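Reopening the Endell Branch as a Heritage Railcar Ride
Final project report, Transport and Tourism Studies
Cremilda Cordeiro
August 26, 2025

Why I picked this line

I grew up two streets from the old Endell station and never once saw a passenger get off there. The last regular train left before my parents met. The rails are still down, though, and a gravel train uses the lower half of the line now and then, so when our course asked for a project on transport and local tourism I knew within a minute what mine would be. My question was simple: could a small sightseeing railcar run between Carnegie and Endell on summer days, and would anybody ride it?

I think the answer is yes, with some big ifs, and I had a wonderful time finding out.

A little history

The first part of the line opened in 1832 as a horse tramway that carried stone down to the river landing at Carnegie. Horses pulled the empty wagons up, and gravity brought the full ones back with a brakeman riding the last wagon. Steam came later, and with it a proper station at Endell, a siding for the sawmill, and a halt at a place with the best name on any timetable I have ever read: Skindumness.

Skindumness is a rocky shoulder of land where the track curves out over the lake. There was never much of a village. The halt existed so that picnic parties could get down to the water, and according to the old timetables in the Carnegie library the picnic train ran every summer for decades. I spent two full afternoons with those timetables (the librarian had to throw me out at closing time, both days) and copied all the stops and running times into a spreadsheet. The picnic train took its time. It waited at Skindumness long enough for people to swim, and the driver blew the whistle twice before leaving.

What is there today

I walked the public path beside the line in July, from Carnegie up to Endell, with a notebook and far too many sandwiches. The lower half is in decent shape because of the gravel train. Past the quarry turnoff it gets wild. Birch saplings are growing between the ties, and at the Skindumness cutting there has been a small rockfall. The platform at the halt is still there, under blackberries. The view from it is fantastic! You come out of the trees and the whole lake opens up on your left, all at once.

The Endell station building has a good roof and bad windows. It was last used as a feed store. The space in front is large enough for a bus to turn, and I was happy about that, as visitors would need a way back if the railcar broke down.

The railcar

There is one vehicle I kept coming back to. Bamby is a four-wheeled railcar that worked on the line in its last years, and it has been sitting in a shed at Carnegie ever since. It has big windows on both sides and a driving position at each end, so it doesn't have to be turned around. The seats are gone. The body is sound apart from one corner, and the engine would have to be rebuilt or replaced. I measured the floor and drew a seating plan for 30 passengers, with room for two wheelchairs by the wide door if the end bench folds up.

My first drawing had all the seats facing forward. After sitting on an upturned crate inside Bamby for an hour I changed it so that the seats on the hill side face the lake. Everyone gets the view that way, and the aisle is wider too.
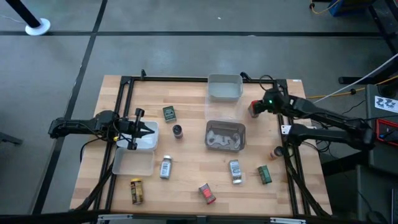
Levente Farkas thought I had the timetable upside down. He told me that morning trips would run half empty whatever the view was like, that families don't get moving before eleven, and that the light on the lake at Skindumness is flat until well after lunch. Run one trip late in the morning and two in the afternoon, he said, and let the last one wait at the halt until people are tired of swimming.

I had planned four trips beginning at nine, so this stung a little, but my survey backed him up. I handed out forms at the Carnegie ferry landing and outside the bakery, and the most popular departure time by a long way was early afternoon. Hardly any of the people who filled one in wanted the nine o'clock. I redid the timetable with three trips and it is much better for it. The crew gets a real lunch break, and there is slack to make up lost time.

Tickets and passengers

If every seat were taken on all three trips, Bamby would carry 90 people a day. That won't happen. I assumed one third full on ordinary days and nearly full on holidays and festival days, and my target for the first summer came out at 3000 passengers. The ferry sells far more tickets than that, and most of its passengers have a couple of hours to fill in Carnegie before the boat goes back.

A joint ferry and railcar ticket is the idea I am proudest of. People liked it as soon as I explained it, including a few who had told me a minute earlier that they didn't care about trains.

The hard parts

The rockfall has to be cleared and the slope above it inspected by someone qualified. Past the quarry turnoff I marked 600 ties on my track sheet as needing replacement, and I am sure an engineer would mark more. The gravel train has first call on the lower half, so the railcar has to fit around it. Insurance is the section of my budget I trust least. I got one rough quote by phone and it was a lot higher than I had hoped.

My suggestion is to do it in two stages. The first summer would use only the lower half, from Carnegie to the quarry turnoff and back, at a cheaper fare. It misses the lake view, which is a pity, but it would show whether people turn up. Skindumness and Endell would follow when the slope is safe.

What I would do differently

I should have started the survey earlier and asked about prices in a separate question. I mixed price and departure time together, and some answers were impossible to use. I would also like to have ridden a working heritage line for comparison, and I plan to do that this fall, project or no project.

The full timetable, the seating plan and the track sheet are in the appendix.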